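July, back room, gone eleven at night

The wrestling has come to Priltstead and I have given it an entire day of my life, plus a shirt.

I should set this down properly while my neck still turns. Statier, who put on the shows at the leisure centre and have ambitions well beyond it, held their open tryout this morning. Anyone over eighteen with a doctor's note and their own kneepads could have a go. The prize is a spot on the autumn tour, which runs from here to Plullstead and back again, a journey I have made many times on the bus without anyone cheering.

I wasn't there to try out. I was there as driver, towel holder and moral support to Damián, who has been telling the whole of our street since Christmas that he was born for the ring. He was born for the planning department, where he is very good, but I held my tongue and packed the sandwiches.

Registration opened at 8. By the time we had parked there were 60 people in the queue, most of them with necks wider than their heads. Damián went a bit quiet. He had dressed in his old rugby shorts and a sort of cape he'd had made from a curtain, and I could see him working out whether the cape could be got back into the bag without anyone seeing. It could not. A boy in front asked him if he was one of the judges, which cheered him up for a good ten minutes.

The first part was fitness. I had expected something theatrical and what they got was squats, hundreds of the things, with a woman called Joelle Salameh walking up and down the rows in a tracksuit saying "lower" in the voice of someone reading out bus times. She used to wrestle herself, and had a long career of it judging by the knees. She never raised her voice once. Two enormous lads went outside to be sick and one of them didn't come back in. Damián, who cycles to work and has legs like a heron, got through it all. I was so surprised I ate his sandwich.

Then they learned to fall. You are meant to tuck your chin and slap the mat with both arms, so that your back takes it flat and your head takes nothing. Gervasio Troncoso, head trainer, showed them how. He must be well past fifty and he went down like a wardrobe off a lorry and got up talking, not even out of breath. Each of them did it 30 times. From the seats it sounded like somebody beating a very large carpet. My own contribution to the art came at this point, when I leaned over the barrier to pass Damián his water, lost my footing on the step and landed on my side in front of the first row. No chin tuck at all. Joelle looked down at me and said "lower", so she does have a sense of humour.

That was the shirt, by the way. Armpit to hem.

Lunch was whatever you had brought, and I had eaten half of it. I went along the seats feeling sheepish and people were very kind. Wrestlers share food like aunts do. I was given a boiled egg, most of a flapjack and a go at somebody's cold noodles, and I came home with my pockets full.

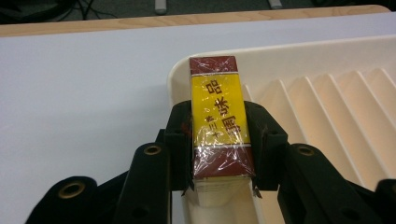

Still in its cellophane. 

The afternoon was the talking. I hadn't known this was half the job, but apparently you can fall as prettily as you like and if you can't hold a microphone they send you home. They each had a minute in the ring to say who they were and why anyone should pay to see them. It was the longest part of the day and much the most painful, and I include my ribs.

There was a great deal of shouting about pain. There was a man who called himself the Landlord and threatened to put everyone's rent up, and I thought he was marvellous and he got booed properly, by people who I suspect had landlords. Tadeo Cabral, who is nineteen and works at the tile shop, came out and couldn't say a word. He just stood there with the microphone going in and out of his hand, and after a bit he pointed at Gervasio, then at the mat, and lay down on it. The place went up. I don't think he meant anything by it. He told me later his legs had gone.

Then Damián. The cape was back on. He walked to the middle, waited far longer than I'd have dared, and announced that he was the Objector, and that he had received everyone's applications and was minded to refuse them. He did the full minute in his work voice. He cited drainage. He told the Landlord his extension was coming down. I have known the man eleven years and sat through his wedding speech, and I had no idea he had that in him.

They read the list at five. Six names, with Tadeo on it, and the Landlord, and a tall quiet woman I'd not noticed all day who I'm told could fold any of them in half. Not Damián. He'd fallen badly on the last lot of drops and Gervasio said so straight out, in front of everyone, which I thought was hard but he took it well. Then as we were packing up Joelle came over and asked whether he'd ever thought of managing. A manager doesn't fall much. He stands at ringside in a suit and lies to the referee. She gave him a number to ring at the Isaksson gym, where they train in the evenings, and said to bring the voice and leave the curtain.

He talked all the way home. He wants a briefcase. He thinks they might get 1,000 in at Plullstead for the first night and he wants to read a notice of refusal to every one of them.

Patricio Medina next door has already asked if there'll be free tickets. I've said I'll see what I can do, as though I were somebody.

Must find the heat rub. I think Damián's got it.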